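The Last Ten Minutes of Lunch

At the Zindarbridge campus of Talach, a mid-sized packaging firm, the lunch hour ends with sorting. Staff who eat on site bring their trays and wrappings to a white table near the bins and separate them by hand before the afternoon shift begins. The practice was introduced in June under a program called Lustum, and it has changed the way the company thinks about two of the most common materials in any workplace kitchen: paper and foil.

Giorgia Costa, who directs the program, began with a review of what the building was throwing away. Her team examined the contents of the lunchroom bins on 8 occasions and found that 41 percent of the material could have been recycled had it been kept clean and apart. Brown paper from sandwiches was the largest share. Aluminum foil came second, much of it still pressed around the trays it had covered.

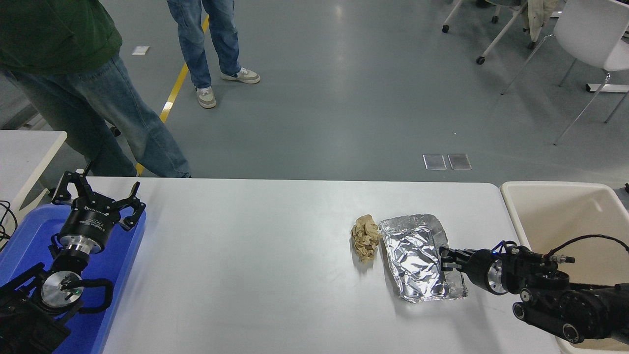

Crumpled tan paper beside a foil-wrapped tray on the sorting table.

Foil presents a particular difficulty. A small scrap is easily lost in sorting equipment, and a sheet left on a tray of another material may cause both to be rejected. Talach therefore asks its employees to remove the foil completely, wipe away any food, and press the pieces together into a ball. Balls smaller than a fist are held back until more foil can be added.

Paper is judged by its condition. Clean sheets are flattened and stacked, while those marked by grease or sauce are set aside for composting. Rizwan Kiani, the facilities manager, considers this the harder decision for most people. "A wrapper with one spot of oil looks perfectly good," he said. "We ask them to tear off the stained part and keep the remainder."

The meals themselves are supplied by De Luca, a family catering business that has served the site for seven years. Its owner, Morena De Luca, has since reduced the number of wrappings used for a standard lunch from three to one. Hot dishes continue to be covered with foil, which she regards as the most dependable way to keep them warm between her kitchen and the lunchroom.

Costa expects to repeat her review before the program is extended to the company's second building. The lunchroom there is smaller, and a place for the table has yet to be agreed upon.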